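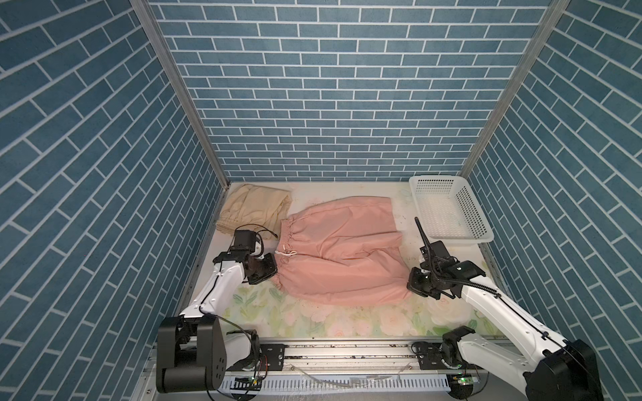 Handout 4 — Good practice at the two-arm folding cell

Read before your slot. Bring it with you, the bench copy keeps going missing.

1. Before power on

Check the surface. Lint and specks build up quick on the printed work surface, brush them off between garments.
Drawstrings — lay them clear of the jaws. In the photo both cords hang out from the front of the waistband, where you can see them. Fine. Under the fabric, not fine.
Basket at the back, right-hand corner. Folded things back left. Same place every run or your results won't compare with anyone elses.
Status lights on both boards. No green, no run. Tell whoever is on duty.

2. Who may be near it

One person on the stop button, one on the keyboard. Swap if you like but say so out loud.
Hands stay outside the front rail whenever the arms are live. Dropped sock? Stop first, then reach.
Long hair tied, lanyards off, sleeves up.

3. Gripping

Gathered bits (waistband, cuffs) are the easiest hold on trousers. Close slowly, check, then lift.
Both arms on one garment — never pull against each other. Force limit is set in the Jelto config, do not raise it to "help" a stuck fold.
Cables: look at the cable by each wrist before any big rotation. If it goes tight, back out the way you came.

4. Standards, very short version

ISO 10218 is the industrial robot one, in two parts: robot itself, then the cell and how it's put together. ISO 12100 is risk assesment in general, start there. Being small and slow doesn't excuse you from doing one.
Hedent lab rules sit on top of these. Where they differ, stricter wins.

5. Logging

Every stop goes in the Lewis sheet, including the silly ones. Garment, arm, what you were trying to do.
Run number first. Last group finished at 487, so carry on from there.

For next time: draft risk assessment for one garment, one side of A4. Firero template, room 107 if you need a paper copy.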